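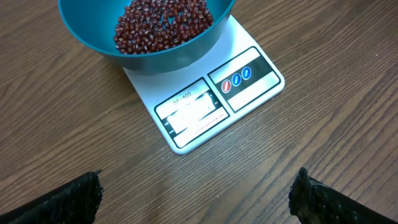

Kuo-hua Huang writes that the Fiddale kettle holds a steady low simmer with the lid down, and that the one thing to be learnt is to fill it before switching on, as the base plate warms faster than that of a gas boiling pan.

Catering Equipment > Cooking > Boiling Kettles > Fiddale 43

Fiddale 43 Tilting Kettle

The Fiddale 43 is a free-standing electric kettle for soups, stews, pulses, porridge and stock. It is made for schools, residential homes, staff canteens and hall kitchens where a full-size boiling pan would take up too much floor. The pan holds 43 litres to the brim. The working level is marked on the inner wall and should not be exceeded when cooking foods that froth or swell.

The inner pan is formed from a single sheet of stainless steel and has no seam at the base. Heat reaches it through a sealed water jacket, so thick foods may be held at serving temperature with only occasional stirring. The jacket is filled and tested before delivery and does not need topping up in normal use. Should the low-jacket lamp light, the kettle will switch itself off and must not be restarted until it has been inspected by a service engineer.

Tilting is by a hand wheel on the right-hand side. The gearing holds the pan at any angle when the wheel is released. The pouring lip is shaped for use with standard serving containers, and a strainer plate (order no. 218) is supplied for draining beans, pasta and vegetables. The plate clips behind the lip and should be fitted before the pan is filled.

Controls

A single dial sets the temperature, from gentle warming to a full boil. The timer may be used to switch the kettle off or to drop it to the holding setting. There is no delayed start on this model. Purchasers who need to begin cooking before staff arrive should consider the Wirisov range, which is listed separately.

Cooking dried pulses

Dried beans should be weighed and picked over before soaking. Soaking may be carried out in the kettle itself with the power off, but most kitchens will find it more convenient to soak overnight in lidded tubs in the cold store and keep the kettle free for breakfast. The soaking water should be thrown away and the beans covered with fresh water.
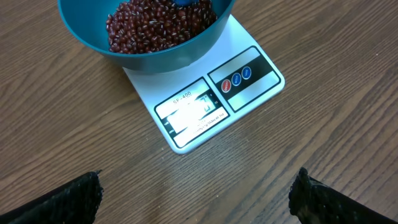

Red beans in a bowl on a kitchen scale.

Red kidney beans must be boiled hard at the start of cooking and should never be cooked from raw on the holding setting. The dial should be set to full boil, and the lid left open until the froth has settled. Small beans such as adzuki soften sooner than kidney beans or chickpeas and should be cooked as a separate batch. Salt and acidic ingredients, including tomatoes and vinegar, are best added once the beans are tender.

Cleaning

The lid lifts off its hinge without tools. After use, the pan should be filled above any food line with warm water and left to stand, then wiped with a soft cloth and a mild detergent. Wire wool and chlorine bleach will mark the surface and are not covered by the guarantee. The strainer plate and lid may be put through a commercial dishwasher. The outer casing is protected against splashing but must not be hosed down.

The lid seal is made by Kolář and is a push-fit part. It should be checked each term, or at the same interval in kitchens open all year, and replaced when it no longer springs back to shape. Spare seals are held in stock.

Siting and connection

The kettle must stand on a level, non-slip floor beneath suitable extraction. A clearance of 298 mm is needed behind the casing to allow the pan to tilt fully with the lid raised. The unit weighs nearly twice as much as the earlier bench model, and 2 people are required to move it into place. Connection to the electrical supply must be made by a qualified person. A fixed water supply is not required, although a swing tap may be fitted to the rear bracket at the time of order.

Supplied with the kettle

Lid and fitted seal
Strainer plate, order no. 218
Measuring rod
Floor fixing kit
Printed operating instructions and wall card

Delivery and guarantee

Dririrura delivers to the ground-floor kitchen door. Delivery to upper floors or basements should be arranged when the order is placed, and access widths must be confirmed in writing. School orders for installation during the October half-term should be placed before the end of the summer term.

Parts and labour are guaranteed for 2 years from the date of delivery, provided that the kettle has been connected as described above. The lid seal and the strainer clips are treated as wearing parts and are excluded. Requests for service should quote the serial number, found on the plate beneath the hand wheel.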